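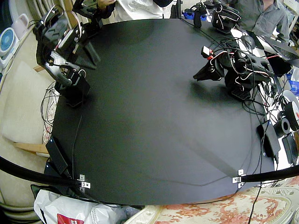 The Serra pair on the bench at Gronham, with one of the two leader arms in hand.

Serra twin-arm bench kit, reviewed after eight weeks
Nest Kemeys, November 2021

Our packing room at Gronham used to run on four people and a radio. It now runs on four people, a radio and the Serra, which we were told would free us for higher-value tasks. So far the higher-value task is minding the Serra.

The idea is simple enough. You move a leader arm by hand, the follower arm copies you, and after enough goes it is meant to manage alone. We logged 624 goes at putting sachets into trays. My colleague Ornella Sartori did most of them and now has the title Demonstrator, with no change to her pay. She has raised this.

The good: the arms follow your hand closely, the grippers are gentler than I am before morning tea, and spare servos came from Dremora in 22 days. The motion is oddly pleasant to watch.

The bad: cables. Every joint has its own opinion about where they should go, and the power bricks colonise whatever bench you give them. The manual runs to 936 pages and the index is in the middle.

As for the jobs, all four of us are still here. Primo Longo has swapped packing for fault-finding and says he prefers the colour of the screen to the colour of the sachets. I miss the chat — you can't gossip while demonstrating, it puts your wrist off.

Three and a half stars. Buy extra cable ties.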